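Utholm trade fair, home and table hall

We got in at ten, before the coaches. The hall had almost 300 stands this year and the map was hard to read, so we started at the back with Ginting, who sell plain white tableware to cafés. Prices are up a little on last April. The smallest order is still two boxes – fine for us.

Konari had moved to stand 894, next to the lifts.
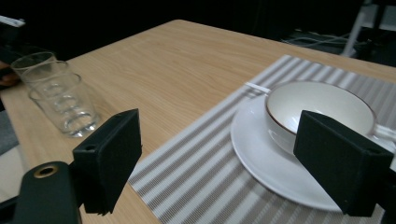 Lunch was soup and bread in the side room, with a long queue. Barard had run out of price lists by then and took our address instead. Parking is by the north gate.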